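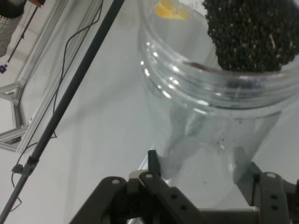 阅读时间:2 分钟

十二月 文/Valtteri Kiiskinen

Inthorpe 的散装食品开放日我拖了好几年才去。朋友劝过,邻居劝过,连楼下面包店都在收银台旁边贴过传单,上面写着“带上你的罐子,把垃圾桶留在家里”。我对把口号印在铜版纸上的环保活动向来提不起兴致,但今年他们答应开放后面的仓库,还可以跟着供货的车间走一段,这倒值得坐一趟火车。

火车坐了两个小时,换乘一次。会场在镇子北边的旧棉纺厂,从车站走过去要过一座铁桥,风很大。门口发的是纸质入场券,进去以后又发了一张纸质地图、一张纸质问卷和一张纸质优惠券。我把四张纸叠好放进口袋,心里先记了一笔。

主办的是 Niltska,一家做散装零售的公司,卖豆子、谷物、香料、茶叶、洗衣粉,顾客自带容器,按重量付钱。上午的讲解由一位穿围裙的年轻女士负责,口齿清楚,态度也好。她说散装比包装便宜,比包装新鲜,还能让人只买需要的分量。三句话都很顺耳,我决定挨个问一问。

先说便宜。我在货架前挑了几样自己平时会买的东西,和手机里存的超市小票对了一遍。红扁豆确实便宜一点,燕麦持平,黑胡椒反而贵。我问为什么胡椒贵,她说品质不同。品质当然可以不同,可那样一来,比价就没有意义了,宣传册上那张柱状图也不知道是拿什么跟什么比。图下面没有注明产地和等级,我翻到背面找,背面印的是赞助商。

再说分量。这一点我原本最愿意相信。我一个人住,一整包小茴香往往用到没味道还剩大半,能只买一勺当然好。偏偏店里的香料有起售重量,200 克。我拿手比了比那是多大一堆,足够我吃到后年。讲解员说那是为了避免秤不准,我说那就换一台准的秤。她笑了,旁边一位提着藤篮的太太也笑了,然后大家继续往前走,秤的事就算过去了。

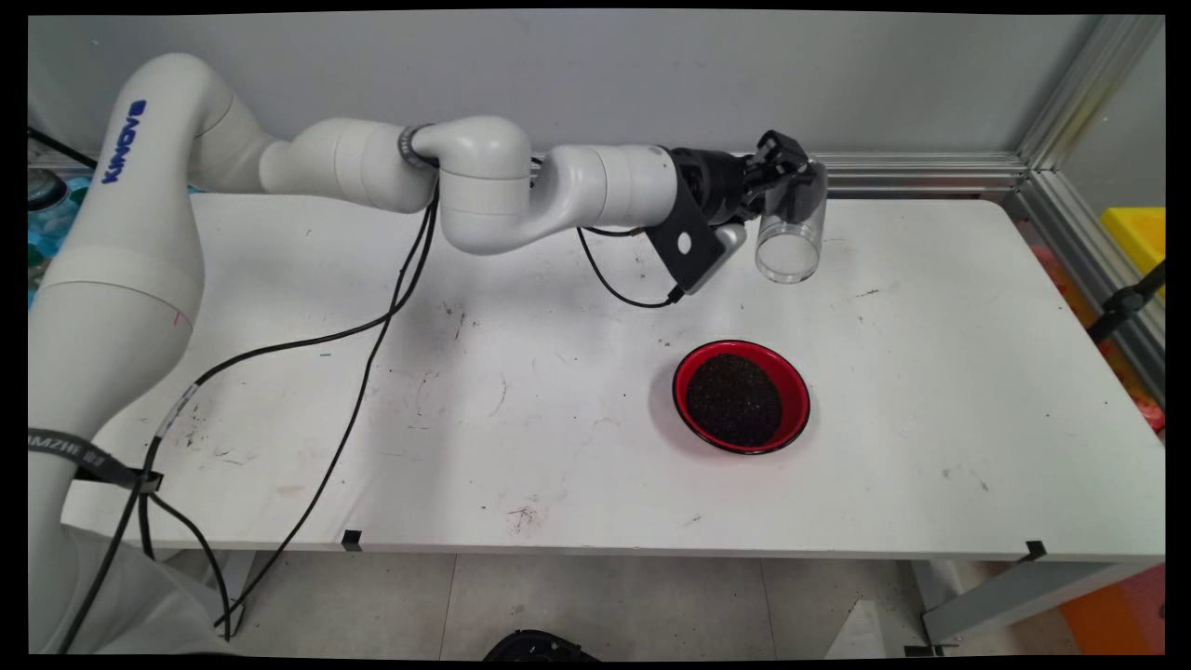

新鲜与否,才是散装生意最难讲清楚的部分。袋装食品再怎么惹人嫌,袋子上总有批次和日期,出了问题可以一路查回去。散装的东西一旦倒进大桶,上一批的底子和下一批的面子混在一块儿,桶外那张标签写的究竟是谁的日期?业内人喜欢拿“透明”来回答,意思是顾客看得见,所以放心。白桌子上方那只透明塑料杯也够透明了,装什么进去都看得一清二楚,可它说不出里面的东西几时收的、在哪个仓库里待过、旁边放的是不是花生。看得见和查得到是两码事,对过敏的人来说尤其如此。我问有没有清桶记录,讲解员说有,在办公室。我问能不能看,她说今天办公室不开放。开放日,办公室不开放。

中午在院子里吃饭。卖汤的摊子收押金,碗还回去才退钱,这个办法我觉得不错,排队还碗的人比排队买汤的人多,看来押金定得够高。汤本身偏咸,面包很好。邻桌有一对夫妇带了十几个玻璃罐来,用旧毛巾一只一只裹着,装在登山包里。丈夫说单是罐子就把他的肩膀压疼了。我问他们是不是走路来的,他们说开车,单程将近 100 公里。我没有再往下算,人家高高兴兴出来玩一天,没必要由我来扫兴。不过这种账总得有人算一算。包装的重量省下来了,汽油和玻璃的重量加上去了,到底哪边大,Niltska 的册子里一个字也没提。

下午去看 Kuzmenko,给 Niltska 供货的分装厂,离会场步行一小段路。入口处要戴发网、套鞋套,都是一次性的,用完扔进一个很大的桶,桶已经快满了。食品厂讲卫生,这我不挑剔。我只是觉得,既然活动的主题就是一次性用品,讲解时顺口提一句也好。

厂里倒比会场实在得多。带路的是一位老师傅,在这里干了大半辈子,对口号毫无兴趣,对虫子很有兴趣。他说干货的敌人是潮气和蛾子,进仓的豆类先冷冻,再回温,再过筛,次序不能乱。他让我们闻两把芫荽籽,一把是今年的,一把是前年的,差别大得连我这个鼻子常年不通的人都闻得出来。他还说,颜色越深的籽粒越容易蒙人,陈货、碎屑、小石子混在里面,光靠眼睛很难挑干净,得摊薄了对着光看,或者抓一把在手心里搓。整个开放日,我觉得听到有用的话基本都在这间屋子里。
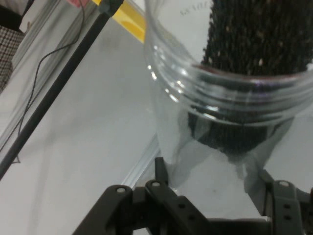

老师傅接着讲到运输,这才算说到要害。货从产地到 Kuzmenko 用的是内衬塑料膜的大袋,从 Kuzmenko 到门店又换成稍小的袋子,还是有内衬。也就是说,顾客在店里看到的那只漂亮大桶,前面已经经过两道包装。袋子能不能回收?外层可以,内衬看情况。“看情况”是他的原话,他说得很坦然,我反倒因此更信他一些。上午的讲解里,这段路是画成一条绿色箭头的。

我并不认为散装一定不如袋装。一只大内衬袋摊到许多顾客头上,用料多半还是比许多小袋子少,这个道理不难懂。我不满的是,既然道理站得住,为什么不把数字摆出来?每公斤货用多少膜,损耗多少,清桶扔掉多少,门店里洒在地上又扫走的有多少。最后这项我特地留意了,称重台下面的地板上一直有东西在脚底咯吱响。我把问题写进那张纸质问卷,背面也写满了,投进门口的箱子。

回程之前我绕到隔壁厅看了 Juvley 的展位,做可堆叠储物罐的,盖子设计得确实好,一只手能开,密封圈可以拆下来洗。价钱就不那么好了。销售员说买一套能用一辈子,我问密封圈也能用一辈子吗,他说密封圈另售。我最后买了一只小的,装咖啡,没有买密封圈。

至于要不要去,我的看法是,想逛市集、喝汤、闻香料的人会玩得很高兴,孩子们在磨粉的手摇石磨那里排了长队,气氛也好。想弄明白散装到底省了多少东西的人,直接报名下午的工厂参观,跳过上午,带件厚外套,冷库门口那段要站很久。鞋底也记得拍一拍再上火车,我到家脱鞋的时候,鞋缝里还滚出来一粒红扁豆。

联系编辑部 | 版权所有,转载请先来信 | 返回顶部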